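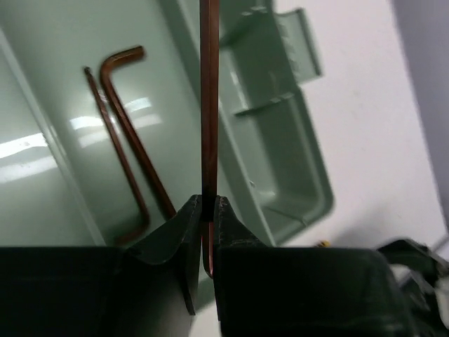

Assembling furniture: hex key by hand or drill?

potov_67
Posted 25 July 2020
Hello all. I bought a Skideck shelf with 67 screws and my wrist hurts already. Is it safe to use a drill with a hex bit on chipboard? The manual says hand tools only.

mamani
Please don't. I did this in May and the screw went through the side panel in 2 seconds. By hand you feel when it is tight.

plado
I do not agree with mamani. With the clutch on the lowest setting it is fine. I have built some 95 cabinets for customers like this — the last half turn I always make by hand.

mamani
For you yes, you have practice. He has one shelf and one chance.

potov_67
Thank you both. Is a longer key maybe the better way? My hand tools are all mixed together, so I must search first.

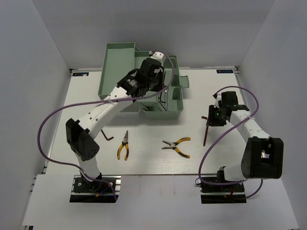
plado
Reply to potov_67
Longer key helps, but take one with a ball end. It works also at an angle, so you turn faster in the corners. Leave all screws a little loose until the back panel is in.

mamani
With this I agree. Size 5 for the big bolts, if I remember the Skideck manual correctly.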